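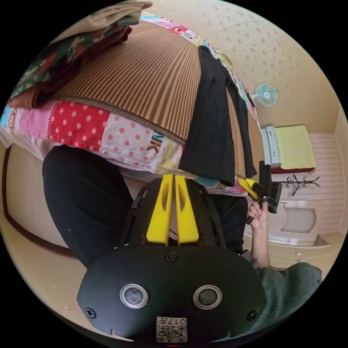
From: Noboru Noguchi
To: vusico-players
Date: December 21, 2025
Subject: Re: Ghosts drifting off the road on Cabanatuan

Arnel Ocampo wrote:

> Hi all,
>
> I updated Vusico last week and now my saved ghosts are wrong on
> Cabanatuan. They start fine, they go through the market section
> fine, and then after the long left over the bridge they slide wide
> and end up driving through the fence. On Edoneck the same ghosts
> folder works with no problem at all.
>
> I have tried reinstalling the game and it made no difference. I
> did not touch the track in Otier. I play with a gamepad, frame
> limit on, everything else at default.
>
> Is this the old replay bug come back? I have laps in there going
> back to August and I would like to keep them if I can. Also, does
> anybody know if the league times are affected?
>
> Arnel

Hi Arnel,

It is not the old replay bug. That one made the ghost stop dead at the start line, and it only happened if you paused during the countdown.

What you have is a track version mismatch. A ghost in Vusico is not stored as a list of positions. It stores your inputs, and the game drives the lap again using the track as it is installed now. If the track has changed even a little, the ghost hits a bump it never had before, and from there everything is off. The Cabanatuan update moved the surface on the bridge exit. I compared the old and new files in Otier and the camber is different on 13 road segments, all of them between the end of the bridge and the second chicane. Edoneck was left alone in this update, so your ghosts still run there.

You can keep your old laps. This is what I did:

1. Close the game completely. If the launcher is still in the tray, close that too.

2. Copy the whole ghosts folder somewhere safe. Mine had close to 2,000 files in it and the copy still only took a minute.

3. Open Otier and go to Tracks, then Installed. Select Cabanatuan and choose Show Previous. You should see version 6 in the list, and that is the one your ghosts were recorded on.

4. Choose Install Alongside. Do not choose Replace. Replace will put the old track back, but then the game will refuse to send your times to the league table.

5. Start the game. You will have two entries for Cabanatuan in the menu, and the older one has the version after its name. Your old ghosts should show up under that one.

If the ghosts do not show up, the index needs to be rebuilt. Delete the file called ghosts.idx in the folder (only that file) and start the game again. It will sit on a black screen for roughly 30 seconds while it reads everything back in. Let it finish. I killed it the first time and had to start over from my copy. 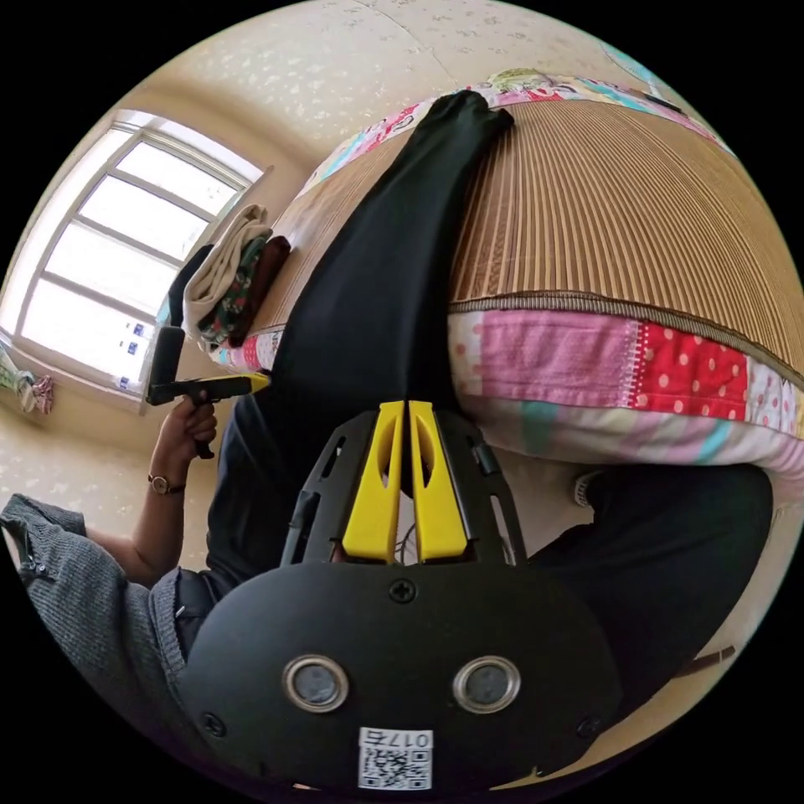 Yellow gripper fingers, with a gray sweater sleeve at left

About your reinstall: it doesn't help in this case because the installer always fetches the newest tracks, and it leaves the ghosts folder where it was. So you end up with the same new track and the same old ghosts.

On the league times, no, they are not affected. The table keeps the time and the track version as plain values and doesn't drive the lap again. Your old Cabanatuan times stay listed under the old version. The new season counts the new version only, so you will need to set fresh laps for that. The bridge exit is slower now in my opinion. I brake earlier and stay in third, where before I could take fourth and let the car run out to the curb. I lost time there every lap until I stopped trying to drive it the old way.

Two other things I noticed while I was looking at this.

The frame limit does not matter for ghosts anymore. It did a few releases ago, and there is still advice on the list telling people to turn it off before recording. You can leave it on.

The gamepad dead zone does matter, but only for recording. If you change it, your old ghosts keep the inputs they were saved with — they will not change. Sharing ghosts between a wheel and a gamepad is fine as well. I tried both on Edoneck and the lap came out the same each time.

I would like to see the game check the track version when it loads a ghost, and show a message if it doesn't match. The version is already written in the ghost file header, so the information is there. I have put in a request for that on the tracker. If you have time, please add your case to it, with one good ghost and one bad one attached. Please attach the ghost files themselves and leave out video, because the files are what they can run.

If anybody else has made their own tracks in Otier, the same applies to those. Save under a new version number before you move any road, even if it is a small fix. I have a hill climb that I kept editing under one version, and every ghost I had for it before the last edit is now in the trees at the second hairpin. Those I can't get back.

Arnel, let me know if version 6 doesn't appear in your list. I still have the track file here and can send it to you directly.

Noboru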